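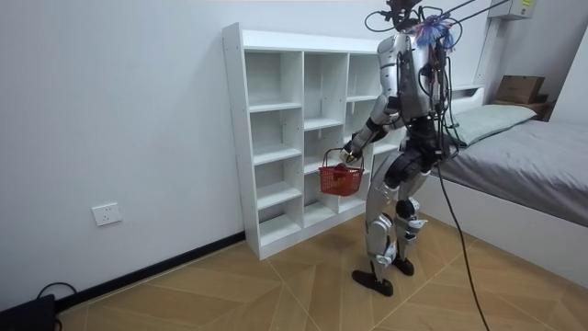 I have been waiting at the same pedestrian crossing for eleven years, and last week they changed the lights on it. If you don't live in Cundby this will mean nothing to you, and if you do, you've probably already had an argument about it at the bakery.

The crossing I mean is the one on Jalico Road, where it meets the bottom of the hill and the bus lane starts. For as long as I've lived here it's had the old style of button. You press it, a little light comes on, and then nothing at all happens for what feels like the length of a school term. The new one has a bigger button, a ticking sound you can hear from the footpath on the other side, and (this is the part that has divided the neighbourhood) a longer green man.

I'm for it. I'll say that up front so you can stop reading if you're one of the drivers who's been writing to the local paper.

My neighbour Wim Coppens is against it. He drives down the hill every morning and says the queue now goes back past the tyre place, which it never used to. I said it always used to, he just used to be at the front of it. We went round and round on this over the fence until his tea was cold. His main point, and I'll be fair to him, is that the lights stay red for cars well after everyone has finished crossing, so you've got a line of people sitting there with their engines running looking at an empty bit of road. I have seen that happen. It does look silly.

But then I crossed with my mum. She's got a walker now, the kind with the seat, and under the old lights she'd get to the middle and the man would start flashing, and she'd stop dead because she thought flashing meant stop. Which is a reasonable thing to think! So there we'd be, on the painted bit in the centre, with a bus breathing on us. With the new lights she got all the way over and up the kerb before anything flashed. She didn't say a word about it, just kept going towards the chemist, and I nearly cried in front of the bus shelter like an idiot.

There was an information evening at the library in January, before the work started, and I went along mostly because it was raining and I was already in there returning books. The traffic engineer was a woman called Rasa Kļaviņa, who had clearly done a lot of these evenings and had a very good way of waiting for people to finish shouting. She told us they'd counted 1311 people on foot over the crossing in one day, which got a murmur. A man up the back said that couldn't be right. She said he was welcome to look at the sheets. He didn't want to look at the sheets.

She also said that a lot of us press the button, wait, decide it's broken and walk anyway, and then the lights go red for the cars with no one there. So some of Wim's empty road is our fault. I've done it myself, more than once, usually running for the 300 bus.

Playing shops is how I've been getting my niece used to the new crossing, because she's four and visits a lot and her idea of road safety is to shout "GO" and leave. We set up the lounge room with the couch as our house and the cushions as Jalico Road, and she has to press a button (a jar lid), listen for the ticking (me), and only then walk over to get the groceries. It doesn't take much to make a shop. A white shelving unit with cubbies and a small red thing sitting on one of the shelves, whether it's an apple or a toy, and you're away. She crosses beautifully in the lounge room. On the real road I'm still holding her by the hood.

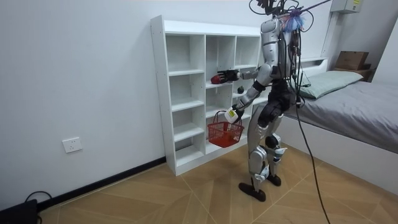 What I'd really like them to look at next is the turning arrow. Cars coming out of Krūmiņa Street get a green at the same time as the people walking across, and they're meant to give way, and most of them do, but you can never be sure of the one behind. I wrote to the council about it and got a nice letter back saying my comments had been noted. Dariusz Laskowska from the hardware shop wrote as well and got the same letter with his name on it, so we compared them on the counter. If they held the arrow back for just a few seconds, so that whoever's walking could get out into the road and be seen first, I reckon half the near misses would go. The shop game has the same trouble, come to think of it: my niece has her eyes on that little red thing on the shelf board and her hand is out for it well before she's off the cushions, and grown-ups heading for the bakery are no different.

Anyway, the trial runs for three months and then there's meant to be a survey. I don't know if they'll post it out or if you have to go looking for it online. If I find the link I'll put it here. Wim says he'll be filling his in twice, and I told him I'd be filling mine in with my mum sitting next to me, so we'll see.

And if you're the person in the grey ute who waved us over the other morning when the ticking had stopped and Mum was only just stepping off the kerb, thank you. She waved back but you'd already looked down to fix your radio.

Get in touch through the contact page | © All words my own, please ask before copying | Back to top

This blog uses cookies to remember your comment details. By continuing to read you're agreeing to that. OK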